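Courses > Automation for Small Workshops > Unit 6 > Handout

Unit 6. Planning and budgeting for a two-arm work cell

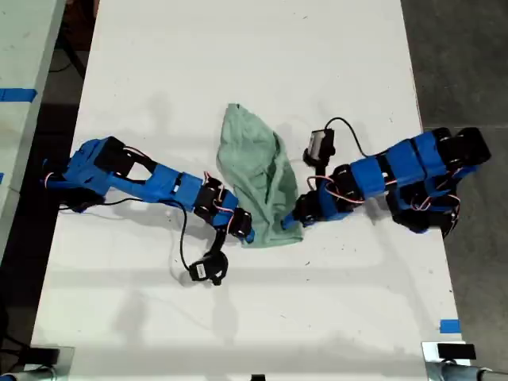

Marisa Gatti
Lecturer, Equipment Planning
Handout revised 20/08/2025

Please read this handout before the seminar and bring your own copy of the cost sheet. In Unit 5 we compared types of arms. Now we suppose that the type is already chosen: two small table arms, one at each side, for handling cloth. The question of this unit is how much money the department must ask for, and in which order it should be spent.

6.1 The arm is only one line

Students often begin with the price of the arm and multiply by two. This gives a number, but it is not yet a budget. Look again at the table in the photograph. Each arm has a camera module near the wrist, on a short bracket, and each camera has its cable. There are motors, and wires between the motors. There are brackets at the lower corners of the table. All such parts must be on somebody's list, either the supplier's or yours. When you receive a quotation, write next to every part "included" or "not included". If the quotation does not say it, write "ask".

The table also needs a line. For two arms that meet in the middle, the width of the table is decided by the reach of the arms, so do not order the table first. One group last March did it in this order and had to buy a second table.

6.2 Case: the Stisow workshop

Stisow repairs and folds work clothing. They asked three suppliers for one complete cell, and they had a limit of 2,000 for the first purchase. The offers were as follows (all in euros, without tax):

Porkis: 1,790. Two arms, two wrist cameras, brackets and cables. Assembly by the buyer.
Driment: 973 for one arm with camera. The second arm has the same price. Brackets are not included.
Đỗ: 600 for one arm without camera. Cables included, no spare motors.

Two arms from Driment cost 1,946, so this offer is also under the limit, but only 54 remains for brackets and everything else. With Porkis 210 remains. With Đỗ two arms cost 1,200 and 800 remains, from which you must take the cameras, the brackets and the hours of the person who will fit them.

Stisow chose Porkis. My colleague Apolline Lefèvre, who will lead the seminar, would have chosen Đỗ, and she will defend this in class. Prepare arguments for both sides.

6.3 Costs which come after the purchase

Consumables and wear. Gripper tips touch the cloth in every cycle and they wear. Ask the price of one tip and also the delivery time.
Spare motors. One spare motor of each size in the cupboard is a reasonable start.
Test material. Cloth for trials must be bought too. Take one plain color at the beginning, later add the real garments.
Hours. Assembly, calibration and the first weeks of trials are paid work. Put them in the budget even if the salary comes from another account.
Floor space. Measure with the bases of the arms, which may stand out past the edge of the table.

6.4 Order of spending

I recommend two stages. In the first stage buy one cell and run it with one simple task, for example taking a cloth by its lower end with both grippers. In the second stage decide about further cells. The request for the second stage should contain the real costs of the first, line by line, also the ones you forgot.

Exercise for the seminar

Make a cost sheet for one cell with each of the three suppliers. Use four columns: part, included or not, price, date needed. Mark in pencil every price you have guessed. Maximum two pages, by e-mail to me the evening before.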